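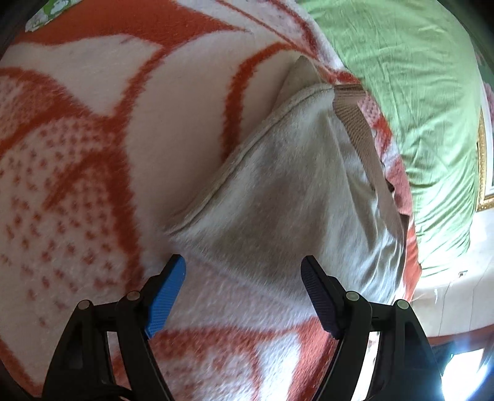 A soft, fuzzy blanket in white, pink and orange-red.

How Do Monks Remember So Many Words?

When I was nine, I could hardly learn a four-line poem for school. So you can guess how I felt when I first heard about people who know whole holy books by heart. Whole books! I wanted to find out how they do it, and I've been asking people ever since.

Long before there were printers, most religious teachings lived in people's heads. Somebody said a line, somebody else said it back, and that's how it was passed along. In India, the very old hymns called the Vedas were taught this way for a great many years. Buddhist monks did the same with the words of the Buddha. Lots of Muslim children today learn the Quran by heart too, and a person who knows all of it is called a hafiz (if it's a man or boy) or a hafiza (if it's a woman or girl).

So what's the trick? Singing helps a lot. You probably know the words to 38 songs without even trying, and that's because a tune carries the words along with it. Many holy texts are chanted, so each line has its own ups and downs.

Saying things over and over helps too. I once stayed near the temple in Sangkhawat in June, and every morning at five I could hear the chanting start – the same verses, day after day. By the end of my stay I could hum along, even though I didn't know what most of it meant!

My favorite trick comes from the Vedas. Students learn a line the normal way, and then they learn it with the words in a special back-and-forth order. Say the words are one, two, three. They might chant "one two, two one, one two" and then "two three, three two, two three." If a word goes missing, the pattern sounds wrong right away. Clever, huh?

You can try it at home. Pick a short prayer, a poem or a verse from a song you like. Say the first line out loud until you can do it with your eyes closed, then add the next one. Go back to the start each time. I did this with a poem of 81 words on the train from Astow to Bulgate, very quietly, and I still know it now.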